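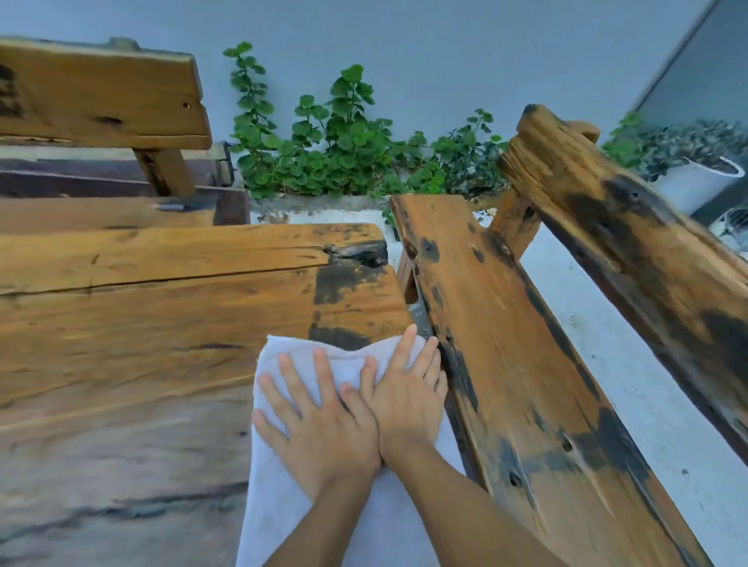
The Dadmont chore service wants your towels. You can keep the towels themselves. What it's after is the folding, and it pays in credit toward a robot that will someday do the folding for you.

I signed up in June. The kit came in a box big enough for a microwave and held a headband camera, a charger and a booklet of 50 tasks, each to be done 10 times. Wipe a counter. Pair socks. Fold a towel, press it flat, start over. The booklet asks you to work at "a natural household pace," and I can report that mine was rejected twice for sighing.

Noel Ignacio, who runs the program out of Wiltdale, told me the clips teach the robot how hands behave around soft things. Cloth is hard, he said. It never lands the same way twice. I have owned towels for years and could have saved him some money.

The robot costs $4000. After a summer of evenings my credit stands at $912, and the app has begun sending me fitted sheets.

My neighbor Khalil Atallah got his unit early and let me watch it do a bath towel. It took over four minutes and the corners were off - by the same amount mine always are. I felt a bit proud. Then it went back and did the corner again, which I have never done in my life.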